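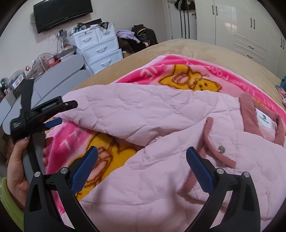 분홍색 누빔 재킷과 곰 무늬 담요

야생동물 구조 모임 회의록
일시: 2월 3일 저녁 7시
참석: 맹우진(진행), 공서아(기록), 다닐로 말라바난, 에일레리 베번

1. 겨울철 조류 구조 현황
11월 이후 신고 78건, 이 중 센터 이송은 40건. 맹우진은 신고가 늘었다고 구조가 잘된다는 뜻은 아니라고 지적. 나머지 건의 처리 결과가 장부에 없음. 공서아가 다음 회의까지 정리하기로 함.

2. 유리창 충돌 방지 스티커
툭포트 측이 500장을 할인가로 제안. 충돌이 50% 줄어든다는 설명이 붙어 있으나 어디서 어떻게 잰 수치인지 자료가 없음. 말라바난은 일단 붙여 보자는 의견. 베번은 맹금류 실루엣 한 장씩 띄엄띄엄 붙이는 방식은 믿기 어렵다며 반대. 근거 자료를 받을 때까지 구매 보류.

3. 수리부엉이 방사 시기
말라바난이 이달 안 방사를 제안. 비행 시험을 한 번밖에 하지 않았다는 반론이 나옴. 수의사 소견서 없이는 날짜를 잡지 않기로 함.

4. 기타
이동장 두 개 잠금쇠 불량. 지난번에도 고쳤다고 보고된 것이라 이번에는 베번이 직접 확인.
다음 회의 날짜는 추후 공지.

기록: 공서아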